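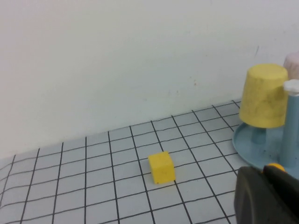
Lisgate, December 13, 2013

Section 4. Setting out the cup stand and block

The Fiore play table set is laid out on the gridded top supplied by Stiltero. Read this section through before unpacking the small parts bag (part 1128).

1. Wipe the table top with a damp cloth and let it dry. Do not use scouring powder, as it dulls the grid lines.

2. Push the table up to a plain wall. Leave 65 mm clear at the back if the wall has a skirting board.

3. Put the blue stand on the right-hand side of the grid with its rim facing up. Press lightly on the base to check that it does not rock.

4. Turn each cup upside down and lower it over a peg. Do not push. The cups are meant to lift off with one hand.

5. Set the yellow block down to the left of the stand.

Note: Sets sent out from Flelside before October have a peg 19 mm shorter. The cups still fit.

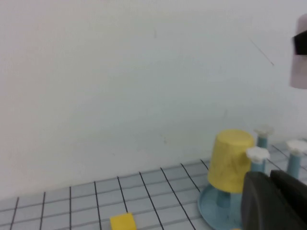

Spacing between the block and the stand is left to the user, but it should be kept the same for every turn. Use the grid to measure it. The bolder lines mark out the larger squares and are easier to count from a seat than the thin ones. Keep the block a short distance from the base plate, so that a child can pick it up without knocking the yellow cup.

Caution: The block is a small part. Keep it away from children under three.

Cleaning: Wash the cups in warm soapy water. Smudges on the yellow cup can be rubbed off with a soft cloth. Do not soak the block. Spare blocks are ordered in bags of 500.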